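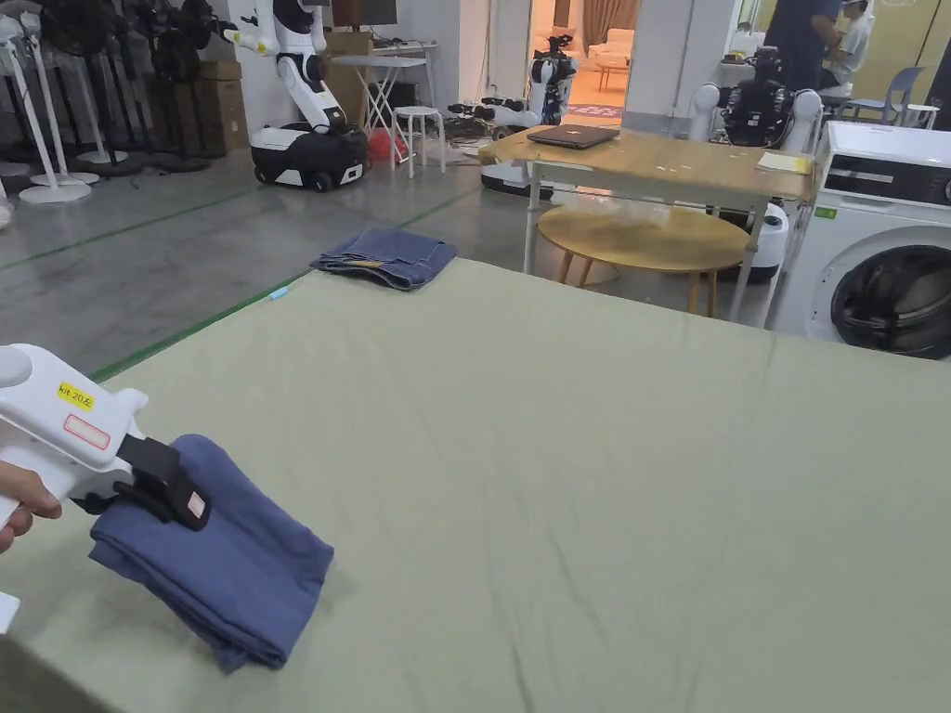 Guest Linen Exchange: Change of Supplier

The Lenon residence at Likumberg has moved its bed linen service to Herrero with effect from 2018-11-01. The contract covers 462 beds and runs for 2 years. Sheets and pillowcases will be exchanged weekly, as before.

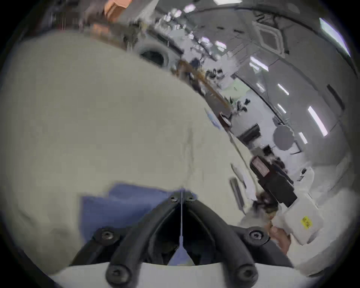 Residents of the Judasstead annex should continue to use the ground floor collection point until their own opens. Items marked with the former supplier's tag will be accepted for a further 4 weeks. Charges for missing items remain as published in October. Blankets are not included in the exchange.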